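Section 4. Preparing the Client and Running a First Session

This section covers the Hallolis facial steamer and LED unit from the moment it is in its place in the treatment room to the end of a client's first session. Unpacking and assembly are in Section 2. The water system is in Section 3. Do not start here if the tank has never been rinsed.

Revised July 25, 2026. Replaces the pages dated April.

4.1 Before you switch on

1. Place the unit on a level floor with all five casters touching. Press down the two front caster locks with your foot.

2. Check that the power cord reaches the wall outlet without stretching across the path between the door and the treatment chair. Do not use an extension cord.

3. Fill the tank with distilled water to a point between the MIN and MAX lines. Tap water leaves scale on the heating element and is the usual cause of spitting.

4. Close the tank cap until it clicks.

5. Turn the steam nozzle so that it faces away from the chair. Leave it there until step 6 of 4.4.

6. Wipe the LED panel with a dry lint-free cloth. If there is dried serum on it, use the cleaner supplied by Clerow, sprayed on the cloth and never on the panel.

CAUTION: Never add essential oils, toner, floral water, or any scented product to the tank. Oils soften the tank seal. Damage of this kind is easy to recognize when a unit comes in for service and is not covered by the warranty.

4.2 Setting the clock and the operator code

The unit keeps a record of each session, so the clock has to be right. You only need to do this once, or after the unit has been unplugged for more than 18 days.

1. Press and hold MENU until the display shows SET.

2. Use the arrow keys to choose the hour, then press OK. Do the same for the minutes and the date.

3. Press MENU again. The display shows OP CODE.

4. Enter the operator code from the card in the front pocket of the document folder. If the card is missing, call the Clerow service desk with the serial number ready. The serial number is on the silver plate behind the column, near the floor.

5. Press OK. You will hear one long tone.

Note: Two short tones mean the code was not accepted. After four wrong entries the menu locks for an hour. Switching the unit off and on does not shorten the wait.

Salons with more than one operator can give each person a separate code. Up to 18 codes can be stored. Genivaldo Siqueira, who wrote the first edition of this guide, recommended that codes never be shared, and the training department still asks for this. When a client has a question about an earlier session, the record should show who ran it.

4.3 Client check

Carry out this check with every client, including regular ones. Skin and medication change between visits.

1. Ask the client to fill in the intake form. Read it before you do anything else.

2. Do not go ahead with steam or light if the client reports any of the following:

– a sunburn that has not healed
– active cold sores
– a chemical peel or laser treatment in the past four weeks
– epilepsy or a history of seizures brought on by light
– medication that makes the skin sensitive to light
– rosacea or visible broken capillaries, unless a doctor has agreed in writing

3. Clients with asthma should be offered the light program without steam.

4. If the client is pregnant, follow your salon's own policy. If there is no policy, postpone.

5. Ask the client to take out contact lenses and remove earrings, necklaces, and glasses.

6. Cleanse the skin with a mild, non-foaming cleanser. Rinse twice. Product left in the hairline tends to run toward the eyes once steam is applied.

7. Pat dry with a clean towel. Do not rub.

Patch test for light

A patch test is required before the first red or blue light program. Set the panel to level 1, hold it at the normal distance from the inner forearm, and run the TEST program to the end. Look at the skin right away and again the next day. Write both results on the intake form. If there is swelling, itching, or redness that lasts past the second check, do not use the light program on that client.

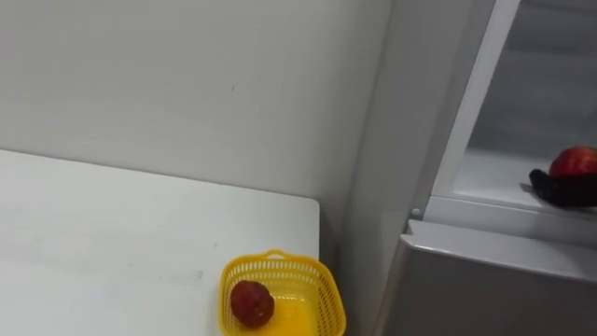

Keep the completed form in the client's folder. A form older than six months should be filled in again from the start, even if the client says that nothing has changed.

4.4 Running the session

The steps below are for the BASIC program, which combines a short steam phase with red light. Other programs are listed in Section 5.

1. Recline the chair so that the client's head is supported and the chin is slightly raised.

2. Cover the client's hair with a band or cap. Place a folded towel across the chest and neck.

3. Place a damp cotton pad over each eye. These stay on for the steam phase only.

4. Turn the main switch on. The display shows the software version and then READY.

5. Select BASIC and press HEAT. The water takes several minutes to come up to temperature. The steam light flashes while the tank is heating and stays lit when steam is available.

6. Wait until the steam flows evenly. Watch it for a full minute with the nozzle still turned away. Only then swing the arm toward the client.

7. Set the nozzle 18 inches from the face, level with the chin and pointing slightly upward. Use the measuring cord on the arm. Do not judge the distance by eye.

8. Press START. The timer counts down from the preset time.

9. Stay in the room. Ask the client after the first minute whether the warmth is comfortable. If not, move the nozzle back one hand's width and ask again.

10. At the end of the steam phase the unit sounds a tone and the heater shuts off. Swing the nozzle away from the client before you do anything else. Some steam will keep coming out for a short time.

11. Take off the cotton pads. Blot the face with a dry towel.

12. Give the client the opaque goggles. Make sure that the strap is snug and that no light gets in near the nose.

13. Put on your own tinted glasses.

14. Lower the LED panel until the spacer bar is level with the client's forehead. The bar should not touch the skin.

15. Press START again. The light phase begins after a five-second delay.

16. When the panel goes dark, raise it fully and lock the arm before the client sits up.

WARNING: Steam can burn. If the nozzle spits hot water at any time, press STOP, turn the nozzle away, and end the steam phase. Do not restart it in the same session. See "Spitting" in 4.6.

WARNING: Never run the light phase without goggles on the client. Closed eyes and cotton pads are not enough.

4.5 After the session

1. Apply a plain moisturizer. Leave acids, retinol, and scrubs for another day.

2. Tell the client that slight pinkness is normal and should fade within a few hours. Ask them to call if it does not.

3. Advise the client to use sunscreen and to stay away from saunas and hot showers until the next day.

4. Press MENU, then LOG, and check that the session was stored. Copy the session number onto the intake form.

5. Switch the unit off at the main switch and let it cool for half an hour.

6. Empty the tank. Leave the cap open so that the inside can dry. Water left standing overnight has to be thrown away.

7. Wipe the nozzle, the arm, and the goggles with salon disinfectant. Let the goggles air dry before they go back into their case.

Leave enough time between bookings for the last two steps. In a busy room it helps to keep a second set of goggles, which can be ordered from Nishimura under part number 196. The strap is sold separately.

4.6 If something is not right

No steam after the light stays lit
The nozzle filter may be blocked. Let the unit cool, unscrew the filter, and soak it in white vinegar for ten minutes. Rinse well and refit it hand tight.

Spitting
The tank is overfilled, or there is scale on the element. Check the water level first. If it is below MAX, descale the tank as described in Section 3 and run one full heating cycle with the nozzle turned away before you treat another client.

Display shows E4
The tank is empty or the cap is not closed. Switch off, wait for the unit to cool, fill the tank, and close the cap until it clicks.

LED panel flickers
Check the plug where the arm meets the column. If it is fully in and the panel still flickers, stop using the light program and call service.

Arm sinks slowly
Tighten the large knob at the joint by a quarter turn. Do not tighten it with a tool. An arm that still sinks needs a new friction washer.

Display shows SERVICE
The unit has reached 1,016 sessions since its last inspection. It will go on working, but the message comes back at every start until a technician clears it. Book the visit as soon as you can – the inspection includes the overheat cutout, and there is no way to test that part in the salon.

4.7 Contact for service and training

Service visits are handled from the Nekstead workshop. When you call, have the serial number, the software version, and the last error code at hand.

Training for new operators is arranged through Itsuki Kamata at the same number. A training visit covers this section and Section 5, and the salon should have at least two people available to act as clients. Both need to complete an intake form beforehand, and anyone who will be under the light should have had the patch test the day before.

Continue with Section 5, Programs and Settings.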